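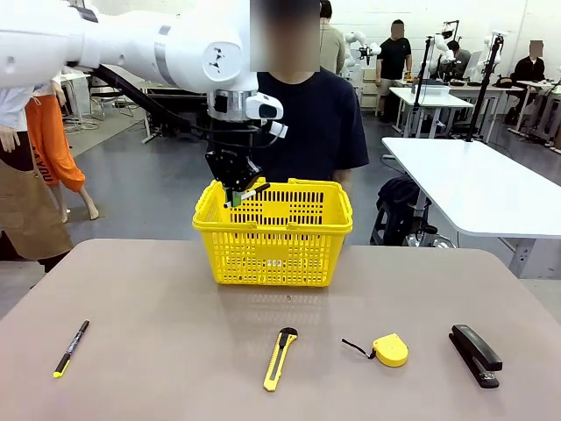 Última modificación de esta página: 17 de julio de 2019

Cuaderno > Taller Fletgate > Mesa grande > Herramienta menuda

Entrada de Seema Dubey
4 comentarios · Compartido 3 veces

Sigo con lo de la cesta amarilla, que lo dejé a medias en la entrada anterior y Pankaj ya me ha preguntado dos veces si va en serio. Va en serio. La herramienta menuda pasa a vivir en la cesta y la cesta vive en la mesa grande, hacia el fondo. Si alguien se la lleva al almacén, que la devuelva, por favor, que la última vez apareció llena de retales.

Lo que entra por ahora: el rotulador negro fino con la punta amarilla, el cúter amarillo, la cinta métrica redonda con su correa negra y la grapadora negra. Los he puesto en fila en el borde de delante y me gusta trabajar así, la verdad, con todo a la vista y la cesta detrás. Me doy cuenta de que casi todo lo nuestro es amarillo y negro (no fue a propósito, ¡pero queda bien!). El inconveniente es que un cúter amarillo dentro de una cesta amarilla cuesta un poco de encontrar cuando llevas prisa. Pankaj propone forrar el fondo con fieltro gris. Yo digo que no, que entonces se acumula la pelusa y adiós a las ranuras, que son lo mejor que tiene la cesta: la vuelcas, la sacudes y listo.

Sobre las ranuras, un aviso. En la cesta vieja, la que estaba en Vuststead, el rotulador fino se metía de punta por una de ellas y asomaba por abajo, y así manchamos el mantel de la presentación de Calldale. En esta no he visto que pase, aunque tampoco la hemos paseado mucho. De momento: rotuladores tumbados, con la tapa puesta hasta oír el clic. Y las asas, plegadas hacia abajo mientras esté en la mesa. Levantadas enganchan la correa de la cinta y acabas tirando de las dos cosas a la vez. Me pasó el mes pasado con la mano llena de alfileres.

La cinta métrica merece párrafo propio. La hemos comprobado contra la regla de acero y en los tramos cortos va perfecta. Para los bajos de pantalón la uso sin pensar. Para los largos prefiero la de costura, más que nada por comodidad, que la de fleje se dobla donde le da la gana. Apunto aquí la medida que siempre se me olvida: el cajón donde iba a meter todo esto tiene 98 cm de ancho, así que la cesta cabía de sobra, pero de alto no entraba ni a empujones. Por eso está en la mesa. 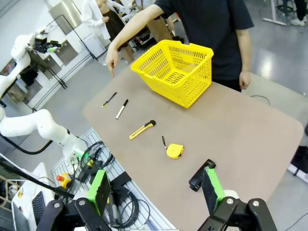 Del segundo rotulador, el negro más gordo con el extremo blanco, todavía no sé qué hacer. El fino es para marcar etiquetas y el gordo lo queríamos para las cajas, y si los dos duermen en la misma cesta se coge siempre el que no toca. Ya sé que a mí me pasa más que a los demás. Pankaj quiere atarle un hilo rojo al gordo y yo prefiero mandarlo directamente a la estantería de embalaje. Lo probamos una semana con hilo y vemos.

El cúter se guarda con la hoja recogida. Lo pongo por escrito, lo pongo en mayúsculas si hace falta: RECOGIDA. El carrito negro corre suave y con un roce se adelanta un diente, conque repasadlo con el pulgar antes de soltarlo en la cesta. Las hojas de repuesto no van dentro, van en la lata de siempre, y las gastadas en el bote de tapa roja que está junto al fregadero.

Grapas. El pedido a Ahuja llegó incompleto y con otra medida, de modo que las cajas pequeñas que hay en la repisa NO sirven para la grapadora negra. Están apartadas para devolver. Mientras tanto nos quedan las que ya tenía cargadas y una tira suelta que encontré en el bolsillo de mi bata, doblada pero aprovechable. Si alguien pasa por Fletgate centro, que pregunte en la papelería de la esquina.

Lo de las etiquetas para Calldale: hay que cortar y marcar más de 200, y cada una lleva referencia, talla y número de percha. Hice una prueba con 19 a mano y se me durmió el dedo, pero quedaron legibles. La tinta del fino agarra bien en la cartulina mate. En la satinada se corre si la tocas enseguida, así que satinada descartada. Orden que me funcionó: medir con la cinta, marca mínima a lápiz, corte, escribir, y grapar al final sobre la tira de papel (nunca sobre la prenda, que luego quedan agujeritos en los algodones claros y se ven muchísimo).

Otra cosa, y me la apunto también a mí. Al terminar, las cosas vuelven a la cesta antes de barrer la mesa, no después. La superficie es lisa y todo resbala con un manotazo; la grapadora ya tiene una esquina marcada de una caída, y la cinta rueda que da gusto. Lo pesado abajo, o sea, primero la grapadora, luego la cinta con la correa enrollada alrededor, y encima cúter y rotuladores. Probé al revés y la grapadora acabó apretando la tapa del fino.

Pendiente:
- hilo rojo para el rotulador gordo (Pankaj)
- devolver las grapas a Ahuja y reclamar la medida buena (yo)
- etiqueta en la propia cesta, algo corto, "menuda" o "mesa grande", sin discutirlo otra vez
- mirar si en Vuststead queda otra cesta igual para las bobinas

Pankaj Uniyal ha añadido a lápiz en la copia de papel que faltan las tijeras pequeñas. Faltan, sí. Las tengo yo en casa, las traigo con el resto de la cartulina mate.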